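How to splice an eye in three-strand rope

Once you've made your first eye splice, you'll want to put one in every rope on board! I learned on a wet Thursday in Jullby harbour, sitting on a sail bag while Carmela Ferraro laughed kindly at my first three tries, and I've loved doing it ever since. It keeps far more of the rope's strength than a knot does, and it looks lovely on a mooring line.

What you need

Three-strand rope, 12 mm or so for a first go (don't start on anything thin, it's maddening)
Tape
A fid or a smooth, blunt spike
A sharp knife
A thimble, if the eye will sit on a shackle

Step 1: Unlay the end

Count off about six turns of the strands from the end and put a firm band of tape there. Now unlay the strands back to the tape and wrap the tip of each one so it can't fray. Bend the rope round to make the eye, as big or small as you like.

Step 2: The first tucks

Lay the three loose strands against the standing part. Twist the rope open a little and push the middle strand under one strand, against the lay. The left-hand strand goes over that one and under the next. Turn the whole thing over and tuck the last strand under the only one still without a partner. It has to go in from the same side as the others, right to left, and this is where everyone gets in a tangle (me included, for most of a winter).

Pull all three down snugly. You should have one strand coming out of each gap.
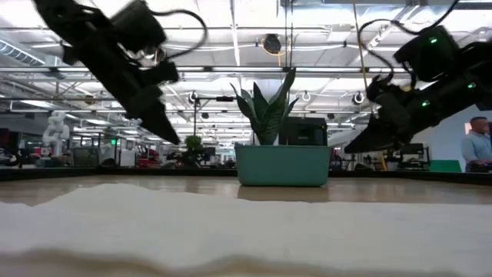
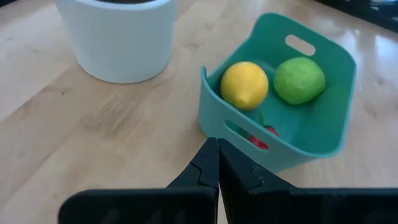
Step 3: Keep going

Over one, under one, with each strand in turn, pulling it back towards the eye as you go. Three full rounds will hold natural rope, but for polyester or nylon I do five, and six on anything that holds the boat overnight.

Step 4: Finish off

Take off the tape at the throat and roll the splice hard under your foot. It beds in beautifully! Trim the ends, leaving a short tail on each, and melt them lightly if the rope is synthetic. For a neater taper, cut a third of the yarns out of each strand, do a round, then halve what's left and do one more.

Leonardo Farina likes to add a whipping over the end of the taper, and on a sheet that runs through a block I'd do the same.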